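Florholm Entryway Shelf Review: A Year Into Our Shoes-Off Experiment

Posted Wednesday, January 3, 2018

Last January I told my family we were becoming a shoes-off household, and you would have thought I had canceled Christmas. My brother-in-law Rui still walks in with his boots on and then does this guilty little shuffle back to the door. But we stuck with it (mostly!) and a big part of that was finally buying something to put the shoes on. We had a heap before. A heap with a dog asleep on it, most evenings.

I ended up with the Florholm after a couple of weeks of reading listings on Troveo at midnight. It had 1,130 reviews when I ordered, and I read way too many of them, including a very long one from a man who was mad that it didn't come with a bench. It doesn't say bench anywhere. Anyway, I liked the look of it, black metal with light wood, and I liked that it was made as a shelf first. If the shoe thing flopped, I could stick it in the laundry room and pretend that was the plan.

Putting it together

The box is heavy and the delivery guy left it at the bottom of our steps, so that was my workout. My neighbor Glenys came over to help and we got it done in one evening with a break for soup. The instructions are all drawings, no words, and step 9 shows a bolt going in from a side that it absolutely doesn't go in from. We did it, undid it, and did it again. If you get this shelf, skip ahead and look at the last page before you start, the big drawing there is much clearer.

The braces at the back are the fiddly part. Leave everything finger-tight until they're on, then go around and tighten. We didn't, and the whole thing leaned like a tired horse until we loosened it all again. Once it was square it stayed square, and I haven't had to touch a bolt since spring.

One of our wall anchors was missing from the bag. I emailed Florholm and a new one showed up in the mail, no fuss, no asking for photos of my receipt. Please do use the anchors if you have kids or climbing cats. 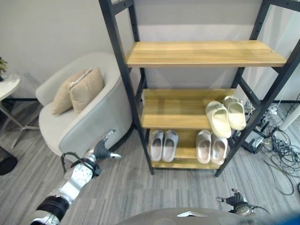 Cream slides parked at the end of the middle shelf.

What it's like to live with

So the best thing is the holes in the uprights. You can move the shelves up and down, and I've done it twice now, once for winter boots and once back again. It's not a two-minute job, you need to take everything off and it's easier with another person holding the far end. But I've had racks where the spacing was fixed at "ballet flat" and nothing I own fit, so I'll take it.

Cleaning is easy. I wipe the wood with a damp cloth and that's the end of it. Wet boots are another story and I don't let those on there at all. We keep a rubber Ruddock tray by the door for anything snowy or muddy, and shoes move over to the shelf once they're dry. I did forget a pair of soaked sneakers overnight in March and got a faint ring, which has faded but I know it's there.

It also isn't small. Measure your hall and then measure it again with the door open, because my friend Tegan bought the same one after seeing mine and hers had to go in the dining room.
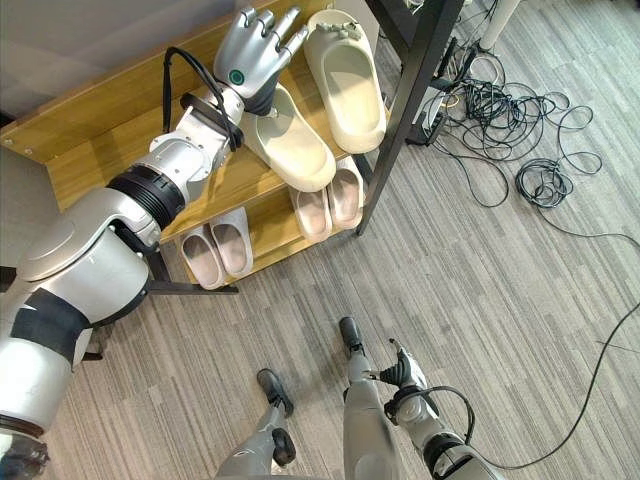

The guest slipper question

Okay, this is the part people always ask me about. If you make guests take their shoes off, you kind of owe them something for their feet. My first idea was a basket of fuzzy socks. Cute, but they all looked the same, people took them home by accident, and I got tired of washing them.

Slides are so much better! You step in, you step out, you can go get the mail in them. I buy a mix of sizes and colors, and regulars pick their own pair pretty fast. I went for rubbery ones where I could, as they rinse off in the tub. The cloth kind get sad after a few months, and anything with a back on it just gets stomped flat by men with big feet. 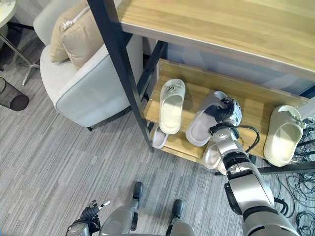 My one regret there is size. I bought too many mediums. If I were starting over I'd get mostly large, a few small, and leave the middle alone, since someone with a medium foot will happily wear a large to eat chili and watch a game.

I read on Gikidia's home forum that you should store slippers toes out so people can step straight in. Fine if they're on the floor. On a shelf you're picking them up anyway, so I've stopped bossing everyone about which way they point. 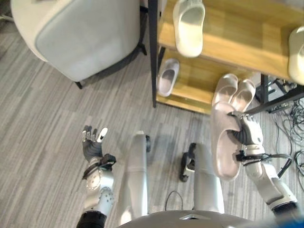 Kids, for what it's worth, got the hang of all this much faster than the grown-ups. My niece now tells the grown-ups off at the door.

Would I buy it again?

Yes, with a couple of grumbles. I'd like a lip along the front, or at least the option of one, because a bumped shoe goes right off. And the drawing for step 9 needs fixing. I'm giving it four stars out of five.

If you have the same shelf and found a good boot tray that slides underneath the lowest board, please leave me a comment. Mine is too tall and I've already returned 2.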